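4 Enregistrer une démonstration de rangement à deux pinces

Cette section décrit l'enregistrement d'une tâche de rangement (« objets en vrac vers carton ouvert ») avec une paire de pinces tenues à la main. Elle suppose que les pinces ont été appairées et étalonnées selon la section 3. Pour la téléopération par bras maître, voir la section 6 ; les consignes sur le choix des objets sont les mêmes, mais la procédure de départ est différente.

Dans tout le manuel, un « épisode » désigne l'enregistrement continu d'une seule exécution de la tâche, du signal de départ au signal d'arrêt. Une « série » regroupe les épisodes réalisés au même endroit avec le même lot d'objets.

4.1 Avant de commencer

Il vous faut :
- les deux pinces, batteries chargées
- le poste d'enregistrement, avec le logiciel Brumen ouvert sur l'onglet Capture
- un carton ouvert, sans rabats relevés
- un lot de petits objets du quotidien
- une surface stable à hauteur de hanche ou un peu plus bas (table, plan de travail, lit)

Prévoyez de l'espace libre libre de passage devant la surface. L'opérateur doit pouvoir reculer d'un pas sans regarder derrière lui.

ATTENTION - Ne glissez jamais les doigts entre les mâchoires lorsque la pince est en main. Les articulations peuvent pincer la peau, y compris batterie retirée.

4.2 Préparer la surface et les objets

1. Posez le carton à plat, ouverture vers le haut. Vérifiez qu'il est vide.

2. Disposez les objets devant le carton, du côté de l'opérateur. Ils peuvent se toucher ou se chevaucher légèrement. Un groupe un peu désordonné donne de meilleures démonstrations qu'un alignement.

3. Variez les formes : un flacon couché, un tube, une petite boîte, un objet plat. Évitez les objets qui dépassent l'ouverture maximale des mâchoires.

4. Sur une surface souple, appuyez sur le carton avec la paume pour l'asseoir. S'il bascule, déplacez-le vers une zone plus ferme.

5. Approchez les deux pinces, mâchoires ouvertes, et contrôlez le cadrage dans la fenêtre d'aperçu. Le groupe d'objets doit apparaître entre les doigts de la pince qui filme, et le carton doit rester entièrement visible derrière lui.

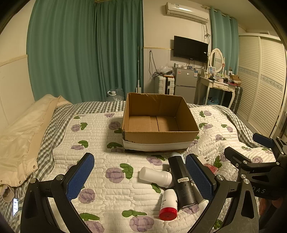 Figure 4-1. Contrôle du cadrage : objets entre les doigts, carton ouvert en arrière-plan, seconde pince à droite.

Remarque : un fond encombré ne pose pas de problème. Les meubles, rideaux et appareils de la pièce peuvent rester en place. Il suffit qu'ils ne bougent pas pendant la série. Arrêtez les ventilateurs orientés vers un rideau.

Remarque : les textiles à motifs sont acceptés et même souhaitables dans une partie des séries. Sur un tissu imprimé, vérifiez seulement que les plus petits objets se distinguent du motif dans l'aperçu. Si vous hésitez vous-même à les repérer, changez-les de place.

4.3 Démarrer un épisode

1. Dans l'onglet Capture, choisissez la tâche et saisissez le nom de la série. Le nom ne doit contenir ni espace ni accent.

2. Prenez une pince dans chaque main. La pince gauche et la pince droite ne sont pas interchangeables après l'étalonnage.

3. Placez-vous en position de départ : coudes près du corps, mâchoires ouvertes, les deux pinces au-dessus du bord de la surface.

4. Appuyez sur la pédale. Un bip long confirme le départ.

5. Restez immobile jusqu'au second bip. Cette pause sert à recaler la position des deux pinces l'une par rapport à l'autre.

Si le second bip ne vient pas, la position d'une pince n'a pas été trouvée. Relâchez la pédale, orientez les pinces vers une zone de la pièce présentant des détails nets (meuble, cadre de porte), puis recommencez à l'étape 3. Un mur uni vu de près est la cause la plus fréquente.

4.4 Exécuter la tâche

1. Choisissez l'objet le plus accessible. S'il repose sur un autre, prenez d'abord celui du dessus.

2. Descendez la pince à la verticale ou légèrement inclinée, un doigt de chaque côté de l'objet. Les patins des deux doigts doivent arriver en contact à peu près en même temps.

3. Fermez les mâchoires jusqu'au maintien, sans écraser. Sur un emballage mince, saisissez par la tranche.

4. Levez l'objet plus haut que le bord du carton avant de le déplacer latéralement.

5. Descendez dans le carton, ouvrez les mâchoires et ressortez par le même chemin. Ne lâchez pas l'objet depuis le bord.

6. Répétez pour chaque objet. Utilisez la main la plus proche ; l'autre pince attend, ouverte, sur le côté, sans masquer le carton.

7. Quand tous les objets sont rangés, revenez en position de départ et appuyez sur la pédale.

Travaillez à une vitesse régulière, un peu plus lente que votre geste habituel. Si un objet vous échappe et retombe sur la surface, reprenez-le normalement et continuez. L'épisode reste valable. S'il tombe au sol, arrêtez et marquez l'épisode « à rejeter » dans la liste.

ATTENTION - Ne corrigez jamais un objet avec la main libre ou avec le poignet pendant l'enregistrement. Le robot apprendrait un mouvement qu'il ne peut pas reproduire.

4.5 Objets difficiles

Flacons cylindriques. Saisissez-les en travers, vers le milieu. Couchés en diagonale, ils demandent de tourner le poignet avant la descente et non pendant la fermeture.

Adaptateurs secteur. Prenez-les par les faces larges du boîtier. Évitez de serrer sur les broches, qui glissent contre le patin et finissent par le marquer.

Sachets et paquets plats. Si un autre objet les recouvre en partie, dégagez celui-ci d'abord. Ne tirez pas le paquet par-dessous.

Tubes à bouchon. Saisissez le corps. Un bouchon mal vissé peut se détacher.

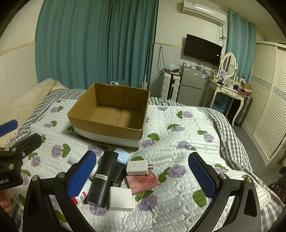

4.6 Relire et valider la série

1. Ouvrez l'onglet Relecture et lancez chaque épisode en vitesse double.

2. Vérifiez que les deux pinces sont suivies du début à la fin. Une interruption de la courbe de position apparaît en orange sous la vidéo.

3. Rejetez les épisodes dans lesquels une main entre entre les mâchoires, ou dans lesquels le carton a été déplacé à la main.

4. Entre deux épisodes, changez la disposition des objets. Au bout de 3 épisodes avec une même position du carton, déplacez aussi le carton.

5. Validez, puis lancez l'envoi vers le serveur. N'éteignez pas le poste avant le message « Envoi terminé ».

À titre de repère, la série de rangement fournie avec le logiciel comprend 426 épisodes, dont 268 sont conservés après relecture. Un taux de rejet élevé au début est normal et baisse avec l'habitude du geste.

4.7 Entretien en fin de séance

Essuyez les patins avec un chiffon sec. Vérifiez les vis des articulations et resserrez-les à la main si un doigt prend du jeu. Rangez les pinces mâchoires ouvertes.

Si le jeu persiste après resserrage, ne poursuivez pas les enregistrements avec la pince concernée et refaites l'étalonnage (section 3.2) après remplacement du doigt.

Section rédigée par Brândușa Stanciu, relue par Priya Esposito. Mise à jour : mai.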